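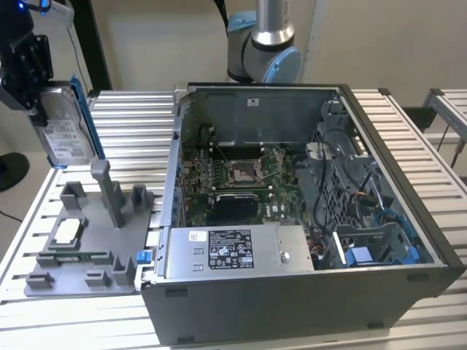 3.2 How long people keep their home computers

I went into this part of the study thinking I already knew the answer. My guess was five years, because that's when mine always start to annoy me. So we asked. We put a short postal survey through doors in Cladska in February, and 1,181 households sent it back, which was far more than I'd dared hope for (I had to borrow a second table to sort them on).

The question that got people talking was the simplest one: "Why did you stop using your last computer?" Very few wrote that it had broken. Most said it had become slow, or that a program they needed wouldn't run on it any more, and plenty said somebody in the family had been given a newer one and the old one just sort of drifted into a cupboard. Over 200 people told us the machine was still in the house. I loved these answers, and I've kept a folder of the best ones.

Figure 3. A Dell desktop computer with the side panel off. The power supply, memory slots and graphics card can all be reached once the cover is removed.

Age matters less than I expected. The Abugri estate, where homes are newer and the flats smaller, clears out old machines quickly - there's simply nowhere to put them. In Wilis, with its garages and lofts, people hang on. When I went back and rang 80 of the Wilis households, the word I heard again and again was "might". It might come in handy, the photos might still be on it, a nephew might want it for parts.

That worry about photos deserves more space than I can give it in this section. People who would happily give away the computer itself won't let go of what could be stored on it, and they don't know how to check. Drananance, the local reuse shop, offers to wipe drives free of charge, but hardly any of our callers had heard of the service. I come back to this in section 4, along with the rather messy business of what counts as "in use" when a machine is switched on once a year to print a boarding pass.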